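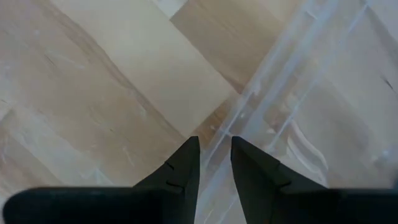
How often do we check the tables and the storage boxes?

Once a month, before the first group comes in, and one more time after any big sorting day.

Trokthorpe workroom, monthly check of tables, boxes and floor
Month: October
Checked by: Mervin Cormier
Read and signed by: Colleen Pelletier

1. Floor between door and tables free
OK. One roll of tape was under the radiator, I put it back on the shelf.

2. Tables stand firm, no splinters
OK with comment. Table 2 moves a little when you lean on the corner. I tightened the screw by hand, but it needs the proper key. Sérgio Correia has the key.

3. Table surfaces clean
OK. Please use only the damp cloth. The strong spray leaves a sticky film and papers get stuck in it.

4. Plastic sheets and bags put away after use
Not OK. Two big bags were on the floor at 8.30 in the morning. A person can slip on this very easily. They go in the drawer, folded, and not behind the door.

5. Boxes not cracked, rims smooth
OK with comment. One Sembiring box has a crack at the handle. I have marked it with red tape. Do not carry it full.

6. Boxes closed with their own lid
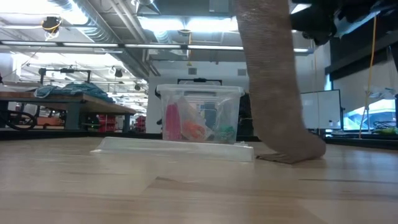 Lids are again my longest comment, I am sorry for this. In September I found three boxes on the high shelf with a lid of the wrong size, and such a lid looks closed until you lift the box. When you fill a box at the table, keep its lid next to you. The clear lid lying on the wood directly in front of the bin is a good place for it, and the clear walls also help, you can notice something pink or orange-red inside without opening anything. Before the box goes back to the shelf the lid must be on, and you press all four corners.
Result: OK at the tables, not OK on the high shelf (one lid missing).

7. Shelf load
OK. The limit on the label is 300 kg for the whole Altix shelf. Heavy boxes stay at the bottom.

8. Labels readable
Not OK. Box 352 and box 432 have labels which are nearly white now. Lise MacDonald will print new ones.

9. Step stool
OK. Rubber feet all there. Nobody should stand on a chair, also not for one minute.

10. Lights and sockets
OK. The socket by the window is still a bit loose in the wall, same as last month. Reported to Themba Maluleke, waiting for the electrician.

To do before next check
Key for table 2: Sérgio
New labels: Lise
Missing lid: Mervin will look in the Sirkis cupboard first
Bags in the drawer: everybody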